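Wire and Cable Sorting Added to Undar Workshop Routine

The Undar Community Workshop has changed the way it handles loose wire and cable. Beginning in April, short lengths left over from repair sessions are sorted by color into open plastic baskets before they are returned to the supply room. The change applies to the electronics bench and to the two shared tables used by evening classes.

Until this spring, leftover wire was placed in a single bin beside the door of the Buthelezi Room. A review of the workshop's small-parts stock, completed in March, listed 2,841 items, of which almost a third were pieces of wire or cable too tangled to be issued again. Much of that material was usable. It had been set aside only for want of a simple way to separate it.

Under the new arrangement, white perforated baskets are set out on the table and each color is given a basket of its own. Red, yellow and black are the colors most often used in the beginner courses and are sorted first. Other colors are held in a drawer until there is enough of one kind to fill a basket. Pieces shorter than 5 inches go to metal recycling, which is collected once a month.

The baskets were chosen after a short trial of several containers, including lidded tubs and cardboard trays. The perforated sides allow dust and clipped ends to be shaken out, and the open top lets users see what is inside from across the room. The baskets are also light enough to be carried to the supply room in a stack - a point raised by several evening students who had found the old bin difficult to move.

Members are asked to observe the following when clearing a table:

Separate the colors before coiling any piece.
Remove clips and leave them in the tray marked Loven, next to the sink.
Keep thick cable apart from fine wire, even where the color is the same.
Wipe the table after the baskets have been taken away.

The same method will be extended to the textile room in the fall, where thread and cord ends are at present kept in paper bags. Labels for the baskets have been ordered through Zosto, the workshop's parts catalog, and will be attached when they arrive. In the meantime, a list of colors and shelf positions is posted inside the supply room door.

The workshop has 37 places in its spring courses, and three remained open at the time of writing. Sorting is now included in the closing period of each course, and the final 15 minutes of every session are reserved for it. Members who wish to donate wire or cable may leave it at the front desk during opening hours. Donated material should be free of plugs and should not include household power cord.

White baskets at the Undar workshop 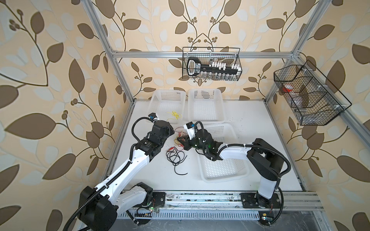
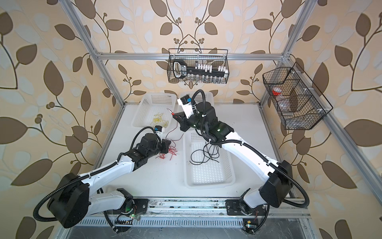
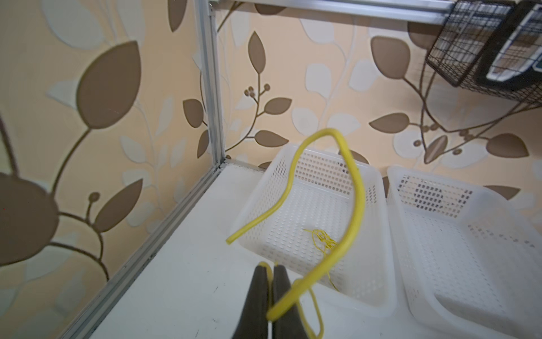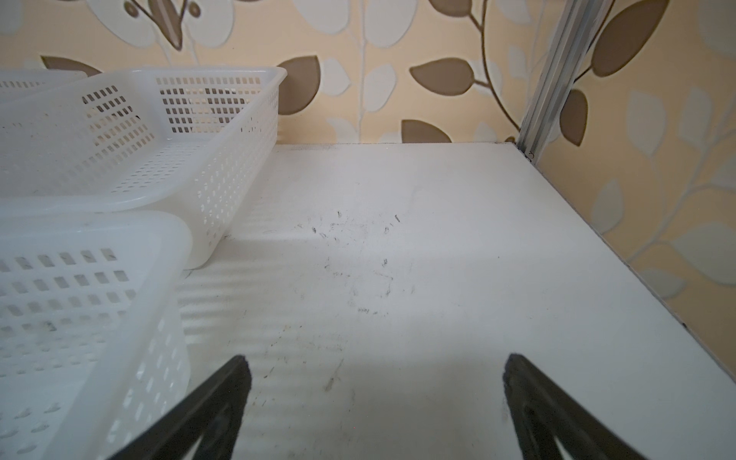
Posted by: Undar Community Workshop Office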